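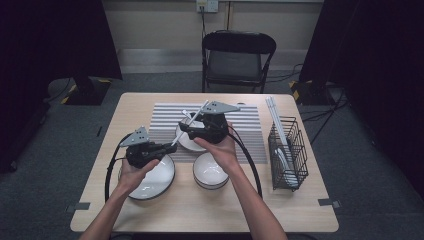 Issue 30, page 4

Visit report: the Ostrowski case shop, Brovwood
By Omolara Okafor
June
4 min read

Search this site Search Clear

Ostrowski makes watch cases in small batches for builders and for a handful of independent brands. The shop opens to visitors twice a year. I went for the morning session, which started at 9:30 and covered turning, milling, finishing and pressure testing. Assembly is done elsewhere and was not part of the tour.

Turning

Cases start as 316L bar. The lathe cuts the outer profile, the bezel seat and the crystal seat in one setup, then the part is flipped and held on a soft collet for the case back thread. Holding both sides concentric is the main difficulty. The operator showed a rejected mid-case where the rehaut was visibly off center once a dial was dropped in. The error had come from a chip on the collet face. They now blow out the collet before every second-side operation and wipe it by hand.

Builders who order a case with no movement spacer should note that the movement seat is cut to drawing. The shop will cut for the common Seiko automatic calibers or for a Miyota, but one case will not take both without a ring. Stem height differs, and no amount of filing on the dial side corrects it.

Milling

Lugs, crown tube hole and crown guards are done on a vertical mill with a rotary fixture. The tube hole is drilled undersize and reamed. Crown tubes are threaded in and sealed. Pressed tubes are available on dress cases only. I asked about replacing a stripped tube on an older Sarnon diver, and the answer was that it can be done if the wall is still sound, but they want the bare case with the crown, never the complete watch.

Drilled lugs are an option on all current patterns. Hole position is fixed per pattern, so anyone planning to fit a thick rubber strap should check clearance on the drawing first.

Finishing

This room took up most of the session. Flat surfaces are lapped on a tin plate before any brushing. Brushed tops are done against a fixed guide with a belt, in a single direction, and the polished bevel is cut last. The finisher allows 30 minutes for a plain case and longer where the bevel runs the full length of the lug. Two samples were passed around, one finished in that order and one with the bevel polished first. The second had a soft edge at the lug tip that was easy to feel with a fingernail.

Bead blasting is sent out. Hard coating is also sent out, to Cuvlow, and adds 3 weeks to an order.

Pressure testing

Every case gets a dry air test with the crystal, crown and back fitted. Cases sold as dive patterns then get a wet test. The dry tester reads deflection of the crystal, so a badly seated gasket shows up as a crystal that does not hold its displacement. The most common fault on customer returns is a pinched back gasket, usually from a back screwed down dry. A light coat of silicone grease is enough. Excess grease picks up lint and ends up on the movement.

Ordering notes

Single cases are accepted, but setup is charged on anything outside the current patterns. Drawings should be sent as dimensioned files with dial diameter, hand stack height and crystal thickness stated. Dial feet position is not needed. Crystals are quoted separately, flat or double domed.

Parking is behind the building, and the visitor entrance is the side door. Closed shoes are required, and safety glasses are handed out at the desk. Photography is allowed in the finishing room only. The next open session is planned for fall, limited to two groups, and places are booked through the shop.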